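How to Wash Throw Pillow Covers Without Wrecking Them

Posted 30 Oct 2021 by Hrefna Bach

I put this off for years. My covers went on the couch, got leaned on, napped on and drooled on by the dog, and I'd just flip them over when company came. Then I shrank one so badly the insert wouldn't go back in, and that's when I finally learned to do it right!

First, look for the tag. It's usually tucked inside the zipper. If it says dry clean only, believe it (I didn't, see above). No tag? Dab a damp white cloth on the back near the seam and see if any color comes off.

Take the insert out and shake the cover outside. Close the zipper again before it goes in the machine – open teeth will chew up everything else in the load. Turn the cover inside out too.

Got a stain? Mix a little dish soap with cool water, dab it on and leave it for 18 minutes or so while you do something else. Dab, don't scrub. Scrubbing makes that fuzzy patch you can never un-see.

Now wash on cold, gentle cycle, with half the detergent you think you need. I skip fabric softener completely. My neighbor Demetrio swears by a splash of white vinegar in the rinse and I've started doing it too, mostly for the dog smell. 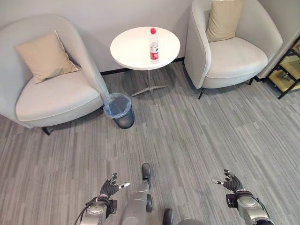 Drying is where people get impatient, me included. Lay the cover flat on a towel, pull the corners square with your fingers and leave it alone overnight. Light shades show every water ring, so with something like the square beige cushion on that gray tub chair I'd wash the whole cover even if there's only one little spot on it. Same goes for cream and white ones.

Put the insert back while the cover is just barely cool to the touch but fully dry. Fold the insert in half like a taco, push it in, then let it open up and work the corners into place.

Next time I'll do the inserts themselves, feather ones included – those need a bigger machine and a lot more patience.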